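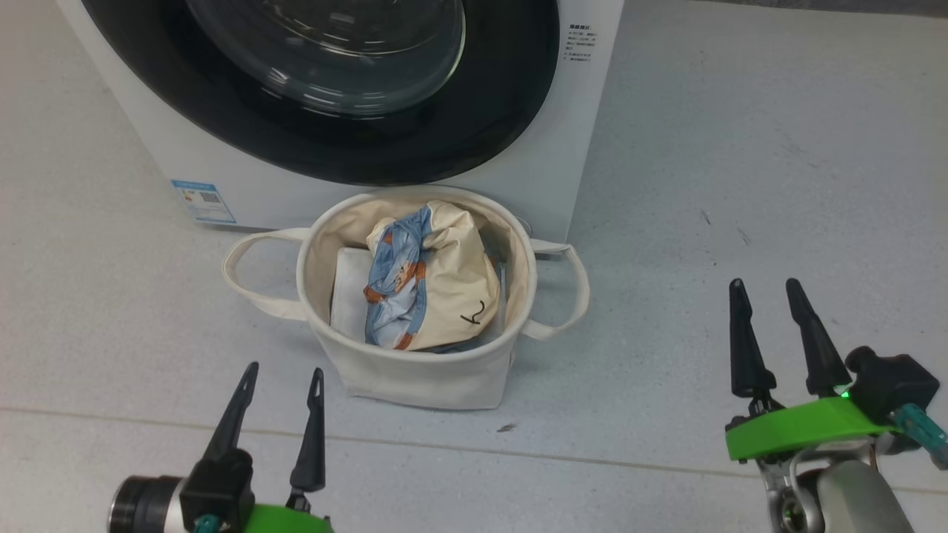 What changes for the workers when a robot comes to a laundry?

Their jobs change a little at a time. The robot takes over some of the lifting and carrying, and the people get more time for the work that needs a careful eye.

Home | Kids | How Work Works | Animals | Space

At the Brutby laundry, people wash sheets, towels and clothes for hotels and families. Before, each worker had to bend down to the baskets over 60 times in one day. In the evening their backs hurt. Now the laundry has 2 robots, and they do a part of this bending.

A robot with two arms does not have hands like yours. It has grippers. A gripper has hard fingers which close around a thing and hold it. A towel is difficult for a robot, because cloth changes its shape every time you touch it. A bag with a string is difficult in another way. The string can catch on something.

So what do the people do? They check the pockets. They decide which clothes can be washed together. They look for spots, and they choose how warm the water must be. Some workers also learned a new job: they teach the robot. The lessons took 25 days.

Was everybody happy? Not at first. Some workers were afraid to lose their place. The laundry in Flevudport, which belongs to the same company, asked its people what they wanted before the robots came. They wanted to keep the folding table, where they can talk with each other. The folding table stayed.

Try it at home: pick up a sock with two spoons. How long do you need?

Share 40 | Comments 2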